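Section 4. Hand comparison on a rolling chair

Read section 3 first. Arms homed, E-stop tested, controller on firmware 26 or later. If the status page shows anything lower, stop and update. The Lombardi hand won't report grip load on the old build, you just get a flat zero and think the hand is dead.

4.1 What you need

Humanoid base with both arms fitted
One pair of Emlow hands, one pair of Lombardi hands
Vornonetti arm controller, tether cable attached
Office chair on casters
Clear floor on the pull side of the chair
Second person on the E-stop. Always.

Don't swap chairs halfway through. Different backrest, different numbers, start over.

4.2 Single-hand grip

1. Fit the first pair of hands. Four screws each side, snug, then the wrist connector. Push till it clicks.

2. Power up. Wait for the steady tone. Takes 60 seconds, sometimes feels like more. Do not touch the fingers during the wait, they zero themselves.

3. Load profile 931 (chair, light grip). Set the force cap to 2,000 on the controller page. Those are raw counts not newtons.

4. Walk the base up to the chair. Send ONE HAND, TOP RAIL.

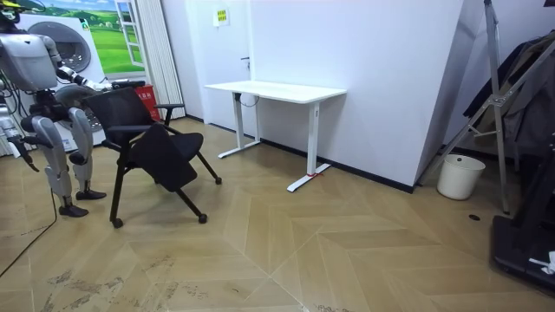 5. Let it settle before you read the load. First reading is always high. Write down the second one, and the one after that if they dont agree.

6. Send RELEASE. Fingers open fully, then arm retracts. If the arm moves first, hit the E-stop and redo the finger zero from step 2.

Caution: Tether stays behind the feet. A foot on the cable will pull the connector out of the controller and you lose the log.

4.3 Two-hand grip and pull

7. Same profile, same cap. Send BOTH HANDS, TOP RAIL. Knees need to be unlocked for this one (Legs tab, Soft Stance).

8. Send PULL, SLOW. Watch the casters. One may turn sideways and drag, and the load on that side climbs. Not a hand fault. Straighten the caster, repeat.

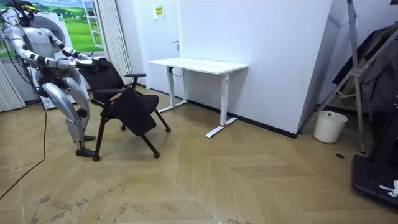 Fig. 4-2. Two-hand grip on the backrest, knees bent.

9. Save the log before changing anything. File name is hand, grip, run number. The Virnthorpe log viewer only sorts properly if you stick to that order.

Note: Left and right loads should track each other. A steady gap usually means one wrist screw is loose. Check screws before you blame the calibraton.

4.4 Head camera check

10. Switch the controller page to head view. Bring both arms forward, one each side of the chair. You want the wrist housings and both armrests in view at once. If not, tilt the head, leave the arms alone.

11. Compare the tracked hand position with what you see. Overlay should sit on the wrist housing. Off to one side means the head offset is wrong, go back to 3.5. 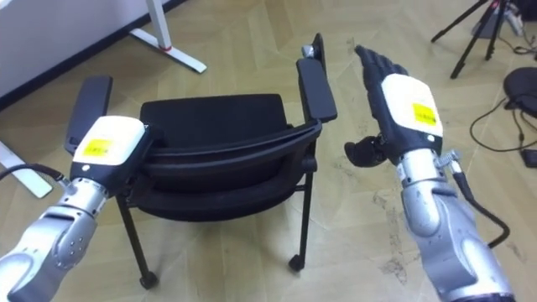
4.5 Swap hands and repeat

12. Power down. Fully down, standby is not enough. Wait for the fan to stop.

13. Fit the other pair. Run steps 2 to 11 again, same force cap, same chair.

14. Open both logs side by side. Look at slip count first, then peak load. Ignore cycle time on the first run of either pair.

Caution: Never mix one Emlow and one Lombardi hand on the same base. Controller allows it. Grip timing doesn't match and the chair gets twisted.

Logs go in the test folder for the unit. Hands back in the foam, fingers open.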